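Unpacking the big shop with two robot arms: tips from a winter with the Kerumlow

by Wilma MacLeish
January 2019
7 min read
Print | E-mail this page
29 shares | 4 comments

Regular readers will know I have strong feelings about putting the shopping away. I like buying it, I like cooking it, and the bit in between (bags on the floor, apples rolling under the dresser) I would hand over to anyone who offered. So when Craig Menzies at Piltard rang to ask if I'd like a long loan of their Kerumlow kit, I had cleared the end of the utility room before he'd finished the sentence.

For anyone who hasn't come across it, the Kerumlow is a bench kit with two robot arms on a rail, an enclosure for them to work in and a set of open baskets and shelving. You set your bag down between the arms, tell it whether you're packing or unpacking, and off it goes. It sorts loose fruit, loose veg and light packets. It doesn't do tins or glass, and Piltard say so plainly in the booklet, which I appreciated. I've had it since August and I'm still a bit thrilled every time it starts up!

What follows is everything I've learned about getting good work out of it. A fair bit applies to sorting the shopping by hand too, so don't go away if you haven't a robot.

Pick the right bag

This matters more than anything else on the page. My old string bags were hopeless. The arms would get hold of the mesh as well as the onion, and up would come the lot. Very thin carriers were nearly as bad, as they close over whatever's inside.

Canvas is what you want, and fairly stiff canvas at that. Fold the handles outwards and down before you start, then run your hand round the top to open it up. A minute spent here saves ten later on. If the bag has a flap, or the top edge has gone soft with washing, turn it back over itself like a cuff. Angus Nepia, who looks after the kits for Piltard, clips his back with two clothes pegs, and I've taken to doing the same on wash-worn bags.

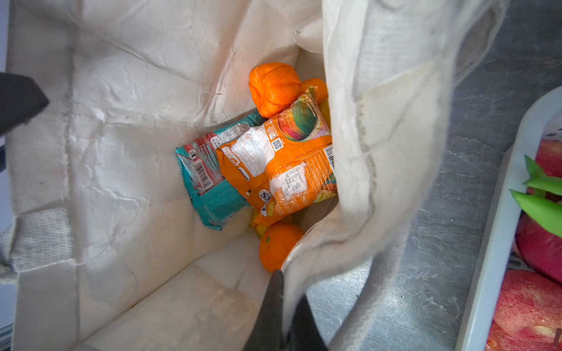
Mandarins and snack packets in the bottom of the tote, with the gripper fingers at either side.

Don't fill it to the brim

The booklet says a bag should be no more than half full. I'd go lower. A single layer with a bit of overlap is lovely to watch, and anything deeper means the bottom of the bag has to wait until the top has been sorted, with a good deal of poking about. I now split a big shop over several small bags and swap them over as I pass with the washing.

Put round things in first and flat things on top, and lay your crisp packets down as flat as they'll go. A packet wedged upright against the side is harder to get at than one lying across the oranges. Shiny film does give it a moment's pause now and then, and if your utility room has a bright bulb directly overhead (mine did) try a softer one. I changed mine for a pearl bulb and it was a great improvement.

Take things out of their nets and trays. I was slow to learn this one. Mandarins in a net are one large awkward lump as far as the Kerumlow is concerned, whereas loose ones are a treat. The same goes for apples sold on a moulded tray under film. I snip everything open at the worktop, drop the wrapping in the bin and put the fruit straight in the tote.

Set out the baskets before you switch on

Give every basket one job and never change it. Ours are fruit in white and veg in teal, and the family have picked up the habit as well, so I no longer find a parsnip in with the pears. The colours don't matter to the robot, as you tell it which is which on the first day, but they matter a great deal to a teenager looking for a snack.

Low, wide baskets beat tall narrow ones. Check there's a clear hand's breadth between them, and put the heaviest closest to the front where you can lift it out without leaning over. I stick a small square of tape on the floor of the enclosure under each corner. If a basket has been taken away to the sink and put back skew, the tape tells me at once.
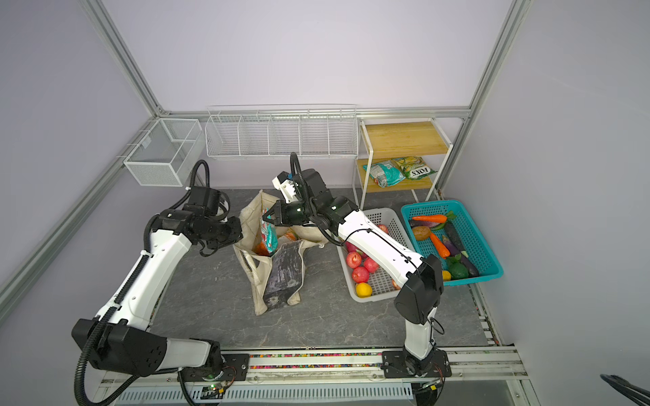

Long vegetables want a little thought. Carrots and aubergines are happiest lying across the basket, and if you've already got a few in there from last time, lay them all one way before you begin. I don't bother with leeks, celery or anything with a great plume on the end. They go straight in the fridge by hand and the machine is none the worse for it.

Lemons go wherever you like. We have them in with the fruit, my sister has them in with the veg, and the set-up screen will let you choose. Wanyama, the people who write the sorting software, put out a new list in the autumn with a choice of homes for lemons, tomatoes and avocados. It was high time!

Bruising, and how gentle it is

Everyone asks me this one. I did my own test, with soft pears, and I'd call it gentler than I am at the end of a long day. The grip can be turned down in steps from the menu. I leave it on the second lowest for fruit and go up one for potatoes. On the very lowest setting it dropped the odd apple, and a dropped apple bruises worse than a squeezed one, so don't be tempted to go too soft.

Soft berries I won't risk. Nor ripe figs, nor peaches in a good week. Put them aside in a bowl for yourself and have one while you watch.

A folded tea towel in the bottom of the fruit basket is well worth doing if yours are the slotted plastic kind. Pick a plain one and tuck the corners well in.

Use the shelf for packets

Crisps, crackers and the like do best on a flat shelf, lying down. I tried standing them up in a box like records and it was chaos. Leave gaps. A packet put down on top of another slides off as often as it stays, and the arms are much surer of themselves when there's bare board to aim at.

I'd also say keep the shelf for things you'll eat this week. Ours filled up with a box of oatcakes that had been there since the autumn, and all it did was take up room where a fresh packet should have gone.

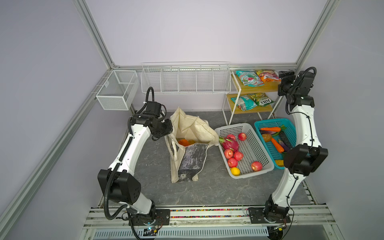
Keeping it clean

Davina Galbraith, who has had her kit a year longer than I've had mine, passed on the best advice of the lot, and that's to clean the fingers before you start, not after. Flour, soil and onion skin dry on by the following day, but a wipe just before use means they go to work clean. A barely damp cloth, then a dry one. No sprays near the joints.

The floor of the enclosure gets a proper wash once a week. Lift the baskets out, sweep up the potato dust with a soft brush, then use warm water with a drop of washing-up liquid and wring the cloth out hard. Mind the cables. I drape them over the back of my wrist as I go, so I always know where they are. The vent along the front collects fluff, and the crevice tool on an ordinary vacuum cleaner does it nicely.

Shake out your bags, too. Canvas totes hold a surprising amount of grit in the seams. Turn them inside out over the garden, and if the inside is coated, wipe it down and leave it to dry open. Mine get a wash at 40 degrees only when they're past wiping, and I iron the top edge afterwards while it's still damp to get the stiffness back.

What I'd change

It's slow. You'd do the job faster yourself, and if you stand there with your arms folded you'll want to. The trick is to go and do something else within earshot. I get the supper on.

I'd like a rim on the shelf. I'd like the chime to be a different note from our oven timer. And it takes up a lot of wall, so do measure up first, remembering the height of the arms when they're raised as well as the footprint. Alistair Kerr measured only the base for his and had to take down a cupboard.

The other thing is the price. Piltard rent it by the month as well as selling it outright, and I'd rent before buying, for a season at least. Ask for the starter set with the spare finger pads. There's a cheaper one-armed version called the Mukham, which I tried for a weekend. It's a dear little thing and fine for a small household, but with a single arm there's nothing to steady the bag, and I found myself holding it open.

Mine goes back in the spring, and I have already asked Craig whether it has to.

Next time: getting candle wax out of a linen runner, with thanks to all of you who wrote in.

4 comments | Share | Print | E-mail this page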